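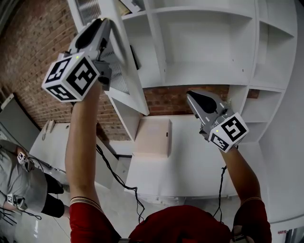 The white cubby unit against the brick, top shelves still to be sorted out

How would you fill a big open cubby unit so it stays tidy?

posted by kostiuk_crafts

Hi all! We just got the use of a back room at the Stamthorpe hall for our Tuesday craft group and I am over the moon about it. It has red brick walls (gorgeous) and a large white shelving unit with open cubbies, with a column of smaller ones down the right side. There is also a door or panel on the left with metal mesh in it, and a countertop sort of shelf lower down where I've been leaving a pinkish box.

Most of the upper cubbies are empty. There are a few flat things on the top shelf and that's it. I'd love to get it set up before June, when we start the evening sessions and the numbers go up. What we have to put away: yarn, a lot of felt, card stock, glue, two sewing machines, scissors in three sizes, and 440 wooden buttons I bought in a moment of weakness and do not regret.

My questions, really, are whether to buy bins for every cubby or leave some open, and whether heavy things should go at the bottom even if we use them every week. I also can't decide about labels. I put labels on everything at home and my family ignored them completely!

Budget is small but not zero. Thanks so much, I read this site every night and have stolen so many ideas from it already.

posted by Pastard

Oh, I love this kind of job! Empty cubbies are the best part, so don't rush to the store. Put everything you own on the floor first and sort it into piles by what people do with it. All the sewing stuff together, all the paper stuff together, and so on. Then give each pile its own cubby or two and live with it for a couple of sessions before spending anything. Shoe boxes are fine for that stage.

Once you know what goes where, measure. Measure the inside of the opening, front and back, and do it in more than one cubby. I ordered a dozen fabric bins for my own unit from the outside measurement and every one of them buckled. A stiff bin with a handle on the front is worth the extra money on anything above shoulder height, and you can pull it down without sticking your fingers over the top.

I would leave the yarn open. It looks wonderful sorted by color and people will be so much happier picking from it. Felt can go open too if you roll it and stand the rolls on end. Buttons in jars, scissors in a bin, glue in a bin with something wipeable in the bottom.

Sewing machines go low, yes, every time. Or right on that counter part if they fit and you can spare the space. They're miserable to lift down from over your head.

The smaller column sounds perfect for the little things that always wander off. Pins, thread, tape measures, chalk. I'd fill that one first and have fun with it.

For labels, try gluing a piece of the real thing to the front of the bin. A button on the button bin, a scrap of felt on the felt bin. Our kids' group puts things back far better than they did with printed words, and the grown-ups do too!

posted by huditz

bins, all the same kind, one color. looks great. check the unit is fixed to the wall before you load it up, brick needs the right plugs

posted by Stitch900

Agree with most of what Pastard wrote, except I'd put a lid on the yarn. Moths got into ours over one winter and we threw out 41 balls of good wool. Clear boxes with lids still show the colors, and you can keep the cheap acrylic out in the open if you want the pretty display.

Card stock wants to lie flat, and your top shelf could be the spot for it if the opening is deep enough. Not too tall a stack though, or the sheet you want will always be the bottom one. We cut a few pieces of stiff board to slide in as extra levels and it made such a difference.

Leave two or three cubbies with nothing in them at all. People finish a session with half a project and no place to put it, and it ends up on the counter for weeks. Ours have a strip of tape along the edge with names in marker, and they're the busiest shelves in the room. Have a great time with it, and please come back and show us when it's full!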